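The Accordion

My mother borrowed the accordion in October, the year before I was born, and she never gave it back. I learned this from a piece of paper taped inside the case. It said, in her handwriting, "Belongs to the baker's son in Fortin. Return."

The accordion had been in the hall closet for my whole life. It was a Jirkard, dark green, with two keys that stuck. She played it at Christmas and when she'd had wine. I had always thought it was hers. My brother had thought so too, and when we divided up her things he put it on my side of the room because he already had the sewing machine.

"It says return," I told him on the phone.

"It's an old note."

"She didn't take it out, though."

He said the baker's son would be close to 80 by now, if he was anywhere. He said I should sell it. He had looked it up, and a Jirkard in that condition went for 400 euros, less with the keys. I said I would think about it. I put the case in the back seat of the car so that it would be out of the apartment while I was thinking.

It stayed there for three weeks. I drove it to work and back. I work for Patelex, in the office that handles complaints about heating systems, and I parked it outside the window there every morning. One of my coworkers asked if I had taken up music. When it got cold one night I went down in my slippers and brought it inside, and in the morning I carried it down again.

The bakery

There was still a bakery in Fortin. I found the number and called it from my desk at lunch. A young woman answered. I asked if the family that owned the place had ever had a son.

"Which family?" she said.

I explained that I meant a long time ago. She put the phone down on something metal and went away, and I could hear a machine slicing bread. When she came back she said that the man who did the deliveries knew who I meant. The baker's son had never wanted the bakery. He had sold it when his father died and moved to Filtcombe, and he used to repair radios there. The delivery man thought he was still alive because someone had seen him at a funeral.

"Whose funeral?" I said, I don't know why.

"I could ask," she said.

I told her no, that was fine. She gave me the name of a street. She didn't have a number for the house, but the delivery man said it had a blue gate.

Filtcombe was 260 kilometers away. I could have sent a letter to the street and hoped. I could have waited for spring. I asked for a day off and my supervisor gave it to me without looking up, and then I had the day and had to use it.

My brother called the night before.

"What are you going to say to him?"

"That it's his."

"And if he doesn't remember?"

"Then I'll show him the note."

He was quiet for a while. I could hear his dishwasher. "Did you ever wonder," he said, and then he said it didn't matter, and asked if I had checked the tires.

I knew what he had been going to ask. I had done the same arithmetic. She borrowed the accordion in October and I was born the following August, and our father was away on the ships for a good part of that year. I had gotten as far as finding his old pay book in the box with the insurance papers. I hadn't opened it. I put it back under the insurance papers and put the box on a high shelf.

The drive

I left early with a thermos and two cheese rolls. The accordion was behind the passenger seat with the belt across it. Every time I braked hard it let out a small breath, one low note, even with the strap fastened. After the first hour I stopped hearing it.

I got off the highway sooner than I needed to. I told myself it was to look for coffee, but I had coffee. The smaller roads were slow and I didn't mind that. I went through one town after another, each with a church and a pharmacy and somebody waiting to cross. I practiced what I would say. "You lent this to my mother" was too short. "I believe this is yours" sounded like something we write to customers.

Outside one of these towns I nearly turned around. I was passing a bus bay and was looking for somewhere wide enough to do it in. The sky was pale blue with clouds all over it, and the road went off to the left up ahead, and I decided I would turn when I got past the bend. Past the bend there was a truck behind me, so I kept going.

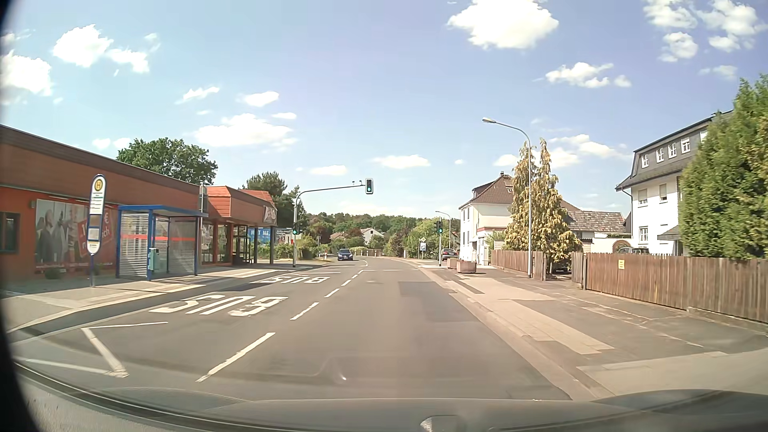 The blue gate

The gate had been painted green, but the blue showed where it was chipped. I parked across from it and ate the second cheese roll. Then I carried the case over and rang the bell.

The man who came out was tall and wore a cardigan with leather buttons. He looked at me and then at the case, and he looked at the case much longer.

"That's the Jirkard," he said.

"Yes."

"Is she dead?"

I said she had died in the summer. He nodded and opened the gate and took the case out of my hand. He carried it up the path ahead of me as if I might not be following. In the kitchen he cleared a newspaper off the table, set the case down, and undid the clasps. He read the note inside the lid. He read it with his finger under the words.

"She wrote this before she left," he said. "I watched her write it. She asked me for tape."

He made tea. His kitchen was very clean and there were radios on top of the cupboards, with their backs off. He told me that my mother had come to Fortin to work in the bakery for one season. She lived above the shop with two other girls. He was supposed to be learning the trade from his father and he was bad at it. In the evenings he played the accordion in the yard, and he was bad at that too. She asked to try it and she could play it better than he could within a week.

"That was hard to take," he said. "I'd had lessons."

I asked if they had been close. I had meant to ask it in a light way and it didn't come out light.

He put sugar in his tea and stirred it. "She was married," he said. "She talked about your father all the time. She had a calendar on the wall up there and she crossed off the days until the ship came in. She went to meet it in November. That's why she took the accordion. She wanted to play for him on the dock, and she said she'd send it back on the train."

"She didn't send it."

"No. She sent a card. She said it had rained and she played anyway and he was embarrassed."

I laughed, and then I had to look at the radios for a while. My father had been dead for years by then. He was embarrassed by everything. He was embarrassed by umbrellas.

"Did you want it back?" I said.

"For the first year I did. I wrote to her. She wrote that it would be on the train next week." He shrugged. "After that I'd have had to play it."

He lifted it out of the case and put the straps over his shoulders. They were set for my mother, who was small, and the thing sat up under his chin. He didn't loosen them. He pressed one of the keys that stuck and it stayed down, and he pulled it up again with his fingernail.

"It did that before," he said. "That's my fault. I spilled soup in it."

He played part of a waltz. He stopped, went back, and played the same part. It was a tune she used to play, or the first half of it was. In her version it went up at the end and in his it went down. I didn't tell him. He got through it a third time and took the straps off.

"You keep it," he said.

"I drove all day."

"It's the same distance with it in the car."

We argued about it some. I said the note was clear. He said the note had been clear for a long time. In the end he took a screwdriver from a drawer and said he would fix the keys, at least, and I could come and pick it up when it was done. He had a lot of radios ahead of it. It might take him until spring, he said, or after.

I wrote my phone number on the edge of the newspaper. He tore it off and put it in the case and closed the lid.

It was dark when I got back to the highway. I called my brother from a gas station and told him about the dock.

"In the rain?" he said.

"In the rain."

"Poor Dad," he said, and he asked me what I'd gotten for the accordion, and I said it was in the shop.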